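Wakero Suturing Bench – planning your purchase
Two-instrument practice setup for training rooms and research labs 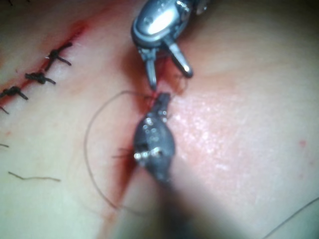 Grasper and needle driver at the incision line, with the first stitches already knotted.

We love suturing as a test of a small robot setup. It asks for everything at once – a steady grip, a gentle pull, and enough room to swing a loop of thread without snagging the other tool. Wakero was built around that job, and it's great fun to plan a room for one!

What to budget

Base bench with two arms: quoted per site
Grasper, each: $1,646
Needle driver, each: $2,052
Inov wrist camera kit: $1,522
Thread and practice tissue: $120 per month

Most first-time buyers put nearly all their money into the arms and then run short on instruments. Please order a spare needle driver with the bench. Jaws wear, and a worn pair will let the thread slip long before it looks bad to the eye.

Space and setup

Leave walking room on both sides, and plan for a sink close by. The camera kit needs its own power outlet. If you already run Vova arms, the Hjaltested adapter plate fits them and you can skip the base bench (ask us for the drawing first, older mounts have a different bolt pattern).

Timing

Orders placed by March ship in the spring batch. Chalerm Srithong handles quotes and will happily split one across two budget years. For floor plans, power, or anything to do with adapters, ask for Diarmuid Daly.

Wakero is for training and research use only.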